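Speaker notes: Paper cups at unstaffed drink points
Istenbridge facilities session, September, 20 minutes plus questions

Opening (2 min). State the scope. The talk covers single-wall paper cups at self-service points, 95 of them across the Istenbridge buildings. Lids, sleeves and cold cups are out of scope. The Plorkus contract renewal is a separate item and should go to the afternoon slot if raised.

Baseline (4 min). Read the numbers from the handout, no need to repeat them on screen. Average stock drawn per point per week: 584 cups. Drinks dispensed over the same week: 500. The difference is cups taken and not used for a drink. Three causes were logged: two cups pulled from the sleeve together, cups knocked over and discarded, and cups used for something else (pens, teaspoons, coins). Do not rank them. The log sheets were filled in differently at different sites.

Surface and storage (5 min). Daher supplies the cups in closed sleeves of 33. Once a sleeve is open, the loose cups end up on the counter. Mention the two storage options: tube dispenser fixed to the wall, or upside down on the counter within a marked area.
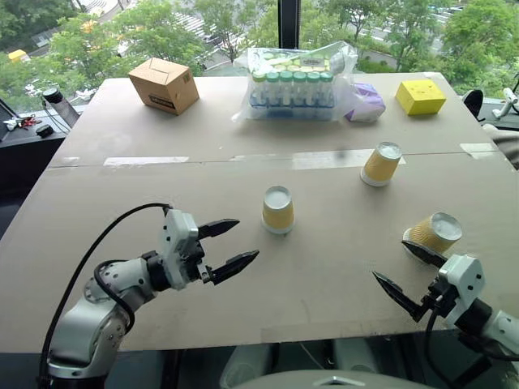

Stability of an empty cup depends on which end is down. The rim is the wider end, so a cup stored rim down has the larger footprint and a lower center of mass. It also keeps dust off the drinking side. Point to the two yellow cups standing rim down with their white bases up, then to the third one lying on its side. An empty cup has very little mass in either position, and a light sideways push is enough. Then move to the seam between the two halves of the table. The cardboard covering is taped along it, and any joint of this kind should be checked for a raised edge before cups are set near it. Our counters have the same problem where two units meet.

Recommendation (4 min). Wall tubes where there is a wall. Elsewhere, rim down, one layer, away from joints. Lurkova quoted for the tubes; the price is on page 2 of the handout.

Likely questions. Recycling: refer to the waste contract. Reusable mugs: trial still open at two sites, no results to report. Cup size: unchanged.

Leave the last slide up during questions. Collect the spare handouts at the door.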